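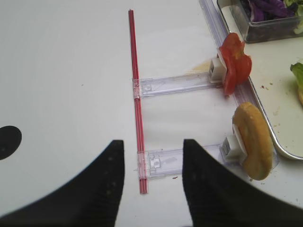 Red rod with two clear plastic arms, on a white tabletop.

Nendine Recipe Timing Notes, README

What it is: 642 home recipes, each with the prep time its author claimed and the time a home cook took. Compiled by Ningsih Kwok. Last changed Nov 25, 2018.

Why bother: I never believed "ready in 15 minutes" and I still don't. Most printed times seem to start after the onions are chopped. Whether this file proves it is another matter, so read the limits before quoting it.

Files
recipes.csv: one row per recipe, claimed and logged minutes
cooks.csv: 28 cooks, with self-rated skill (take that column with a lot of salt)
notes.txt: free comments, typos left in

Where it came from: over 200 rows were copied from the old Trollarano list. Its times are all multiples of five, which makes me doubt anyone looked at a clock. They are flagged source=T. Drop them if you want anything careful.

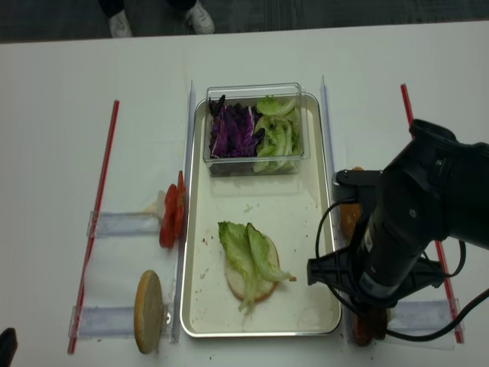

Cold dishes are the weakest part. Some cooks counted washing the greens and some didn't, and the form never asked. Hakim Simanjuntak rechecked 6 of the sandwich rows and got different times for every one. I kept both sets.

Do not use this to rank cooks or recipe sites. Kereama did that with an early copy and the chart was nonsense.

License: free to reuse, no promises made.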